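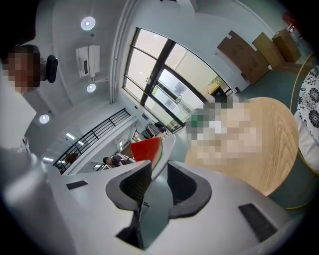 Figure 3. Hand-held gripper, finger side, with a slice of watermelon above the left finger.

Section 3: Fitting and checking the fingers

Applies to the Flellel hand-held gripper with grey finger shells and black mesh inner faces. Read section 2 (power and storage) before starting.

Caution: keep your own fingers out of the gap between the gripper fingers whenever the trigger is live.

3.1 Removing worn fingers

1. Switch the gripper off and lay it on a flat, clean surface.
2. Open the fingers by hand until they stop. Do not force them past the stop.
3. Undo the screw at the base of each shell and put it in the lid of the parts tin.
4. Pull the shell straight up. If it sticks, rock it from side to side – never twist it.
5. Wipe the mounting post with a dry cloth.

3.2 Fitting new fingers

1. Check that both shells carry part number 1126. Shells marked 126 belong to the older Laing body and will not seat fully.
2. Push each shell down on its post with the mesh face inwards.
3. Replace the screws and tighten by hand only.
4. Open and close the fingers slowly 40 times with the power off. Stop if you feel any catch or grinding.
5. Switch on and run the zero routine from the Nurnau menu.

Note: the two fingers may look unequal in height or angle when seen from the handle. Judge alignment from the side, with the fingers closed.

3.3 Grip check with soft items

Do this check after every change of fingers, using cut fruit or another soft item.

1. Hold the item upright between the open fingers, narrow end down. A second person should do this.
2. Close slowly until both mesh faces touch it.
3. Lift clear of the table and hold for 3 seconds.
4. Release over a tray. Look for torn flesh or deep mesh marks. If you find either, lower the grip setting by one step and repeat with a fresh piece.

Caution: juice left in the mesh will stiffen it. Rinse the faces with clean water after the check and let them dry fully before storage. Do not put the body under a tap.

Record the grip setting on the finger log. Spare shells are held at the Tunddale store; send requests to Wilma Moffat with the body number and the date of the last change.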